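Section 4. What went wrong with the sofa task

Our success numbers looked good until Sena Nartey watched the replays. The policy was supposed to pick up a small object from the sofa cushion, and the log said it did so in almost 420 runs. In many of those, the fingers closed next to the object, pushed it down into the fabric, and the checker still scored a grasp. Dexter Park called this a contact bug. I think that lets us off too easily, because we wrote the checker.

The check only asked whether both fingers reported contact. A seat cushion gives contact too. We had tested it on a hard tabletop and never looked again. 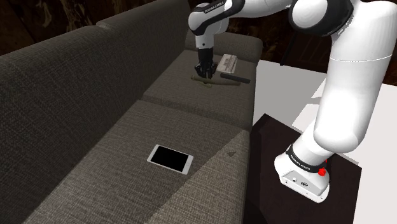 Figure 5. Simulated sofa setup, gripper above the thin olive-tan cylinder.

Thin objects were the worst. The fingers have to go almost to the fabric to get hold of them, and a small height error puts the tips inside the cushion. Twice the solver then threw the arm upward at a speed that would hurt someone standing next to a real one. The simulator has no force limit unless you set it, and we had not.

Myrtle Pruitt added a lift test: the object must rise with the gripper and stay up for 2 seconds. We also capped the joint torques. The success rate dropped a lot, and I trust the lower number more — though only for these objects on this sofa model. The Dretum team's report claims their cushion settings match real foam. We found no measurements behind that, so we do not repeat the claim.

The old results are still in Appendix B, marked as invalid.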